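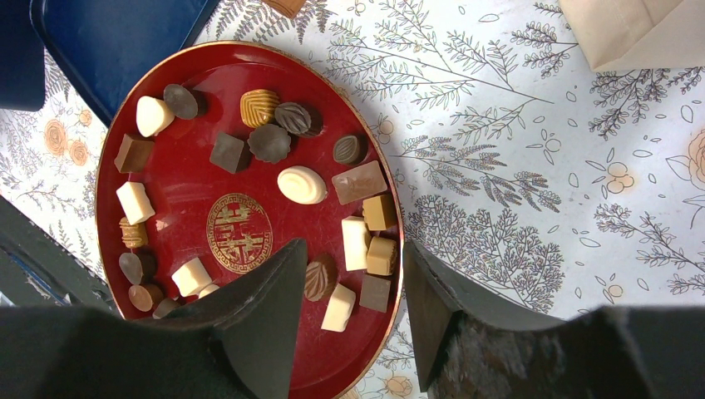 The red tray, set out on the fern tablecloth and waiting for company.

Welcome to the chocolate page! I have been promising this to my sister-in-law and to half the street ever since our afternoon of sweets and coffee on 09/12/2018, and I'm sorry it took me so long to sit down and write it (the house had to be put back together first, and then there were the dishes).

For anyone who wasn't with us, the idea was simple. Rawan Yammine and I each brought the chocolates we like best, mixed them all up, and let people help themselves without knowing who had picked what. Click on the picture if you'd like to see it larger.

About the tray: it's round, red lacquer, with a thin gold rim, and in the gold emblem there is a pattern much like the double happiness sign you see at weddings. I love how that bit of gold keeps peeking out between the chocolates, so I asked Rawan to leave the arrangement nice and loose and let most of them drift out toward the rim.

About the chocolates: white, milk, caramel and dark, because we could never have agreed on one kind. My own weakness is the golden caramel one with the leaf pattern on top, and I will admit that I set two of those aside in the kitchen before the bell rang. Rawan goes for anything dark, and she was very taken with the round one with the scalloped edge, like a little flower. The glossy white oval with the swirl on top had its admirers too, mostly among the children.

About the tablecloth: several of you asked, so yes, it's the white one with the gray ferns and berries, and if you look closely there are a few pale orange roses on it as well. It came out of my mother's cupboard and has been ironed more times than I care to remember. It doesn't go with everything, but I think it looks lovely with the red!

We would like to do it again in April, with roughly 40 people if they all say yes, so we'll need to borrow chairs. If you have a favorite chocolate you think we should try, do write and tell me, and please say where you buy it.

Hannelore Holzer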